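Hesosska Stitch Log -- read me first

Hi, and thanks for downloading! I started this log because I kept knitting the same baby hat and never remembered what I'd done the time before. It's grown into a proper little spreadsheet, and a few people from my knitting group asked for a copy, so I'm putting the whole thing up for anyone who wants it.

What you get

There are 208 rows, one for each finished project, in a file called stitchlog.csv. Most are hats and mittens, 47 are scarves (I know, I know), and the rest is a mix of blankets, socks and one very ambitious cardigan. The 2 extra files are my needle chart and a list of the short names I use for yarns.

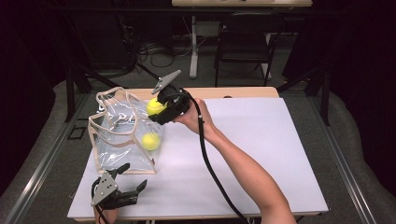
The columns are pretty simple. "Yarn" is the short name, "needle" is the US size, and "hours" is my best guess, so please don't plan your holiday gifts around it! "Again" is a yes or no for whether I'd make the thing a second time. If a box is blank I forgot to write it down, and I'd love to say that only happened in the early days...

Things to watch out for

I knit loose. Really loose! If you use my needle sizes, make a swatch first or you'll end up with a hat for a pumpkin. Boateng and Drastau in the pattern column are my own patterns -- the first is a ribbed hat, the second is a mitten with a long cuff. I haven't typed up either one yet. Anything marked "Drastau 40" is the same mitten cast on with 40 stitches, and it fits my hands nicely.

Using it

Open it in any spreadsheet program, change whatever you like, and share it with your friends. All I ask is that you don't sell it. I add new rows every February, when it's too cold to do anything but knit, and the newest ones go at the bottom.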